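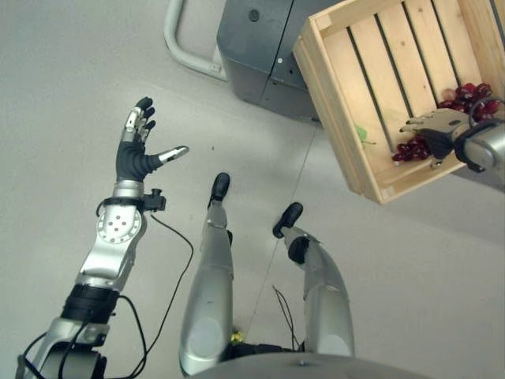

A wooden crate being lifted at Stondham.

Grapes in the new crates

Dear growers and friends of Stondham,

The season of the red grapes has begun, and with it we start to use the wooden crates from Elleo. Many of you have asked when they would come. The first 153 arrived in January and they are stored in the dry shed, next to the scales. The full order is 2000, and the rest will be delivered in two parts.

The crates are of pale wood with open slats and low sides. They are lighter than our old ones, and the air can pass through the bottom. The wood is not painted or varnished, so please do not leave them on the wet ground overnight. If a crate becomes dirty, brush it when it is dry.

Unathi Nkuna has packed grapes for many seasons and she was kind enough to write down her way of working. I repeat it here with small changes only.

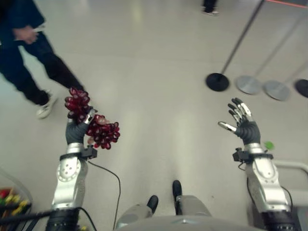 Take the bunch by the stem whenever it is possible. The fine white bloom on the skin comes off very easily, and when it is gone it does not come back. A big bunch needs a second hand below it, especially when it is heavy at the shoulders. Turn it slowly and look at it from all sides. Soft or split berries must be cut out with the small scissors – please do not pull them, because the juice will run over the others.

Before you lay the first bunch, look inside the crate. Old leaves and small pieces of stem should be taken out. Then put the bunch down at one end, with the stem upwards, and continue towards the other end. One layer is enough. Two layers look generous, but the lower one suffers on the road to Etden.

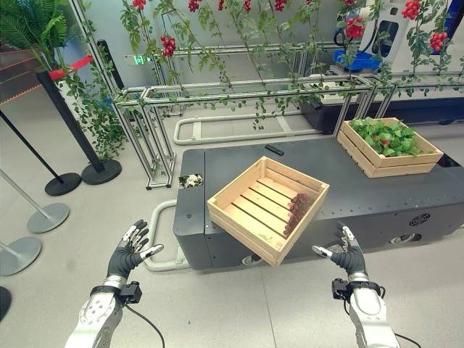 Dark red grapes towards one end of the crate, and a second crate with greens.

Greens have their own crates and they must stay so. Last year some mixed crates went to the shop at Bakos, and the grapes were damp when they were unpacked. The shop was polite, but we had to take 33 of them back.

For carrying, keep the crate level and hold it from both sides. Do not put a full crate on top of another full one, the walls are too low for this.
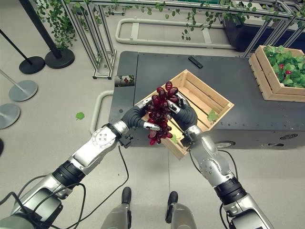
Returning the empty crates

Each household can borrow up to four crates for its own picking. Please write your name in the book and bring them back clean before 23rd January, so we can check them before the next delivery. A broken slat is not a problem. Tie a string around the crate and leave it by the door, and Mpho Naidoo will repair it. He has also asked for short nails, if somebody has them at home.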